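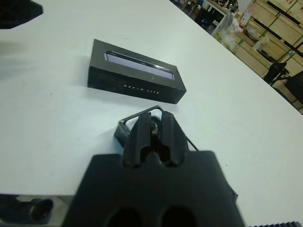 The box as it sits on the white table: black, clear window in the top, DAS-D LITE on the front.

Stokeck Community Help > Storage & Decluttering

Print this page | E-mail this page

We use cookies to remember your sign-in and your preferences. By continuing to browse you accept this. OK / Manage settings

Do I keep the original boxes for electronics, and if so, where does a person live?

Posted by Zinash Hailu

I have been clearing the storage corner behind my worktable since June, and I've hit the part of the job where everything left is a box. Not boxes of things, mostly. Just boxes. I have kept the packaging for every gadget I've bought over 9 years, on the theory that I would one day need to return something, and in that time I have returned one kettle. In a bag.

The one in the photo is my current problem. It's a nice box. Matte black, a little window in the lid so you can see the gray thing inside without opening it, and it's still got its contents, which puts it ahead of most of its colleagues. But the front has gone worn and dusty in patches and I can't decide if it goes back on the shelf as is, or if I take the thing out, put it in a plain bin with its relatives, and recycle the box.

Two things I'd like to know. Does anyone really get more money selling something with the box? And how do you clean a matte black finish without making it look worse? I tried a damp paper towel on a different box and it now has a shiny stripe down it like a skunk.

The shelf is a Planda, 30 inches wide, and it is full. Please don't tell me to buy another shelf. My sister has already told me.

Biwott
Long-time member

Keep the box if it has something in it and you might sell it. Flatten or recycle the rest. I sell a fair amount of secondhand gear and a boxed item goes quicker, and the buyer asks fewer questions, but I wouldn't expect the box to pay for its own rent. For a cheap item I don't bother.

For the dust: dry first. A soft paintbrush or a clean makeup brush, short strokes, going away from the lettering. Then a dry microfiber cloth with almost no pressure. The shiny stripe is from rubbing. You've polished the coating, and there's no way back from that, so turn the skunk to the wall. If the pale patches on the front don't brush off, they're wear and you can stop. People do go over the edges with a black marker. Under a lamp it comes up purple.

Leave the window alone apart from the brush. Clear plastic scratches if you look at it sternly.

If you keep it, stand it on end like a book with the printed side out. Lying flat, it will have four other boxes on top of it within a week and you'll have to excavate. Keep it out of direct sun, too.

grikness_70

just throw them out. i had 1000 boxes and now i have none and i dont miss them. well i miss one, it was for a camera, the guy knocked money off because i didnt have it. but overall no

also get a bigger shelf

Zinash Hailu

Brush worked on most of the dust. The rest is wear, so I've stopped. The black box stays, upright, and eleven empties have gone out to the curb, including the kettle's, which I had apparently kept after returning the kettle.

I have forwarded the bigger shelf remark to my sister so she can feel supported.

Print this page | E-mail this page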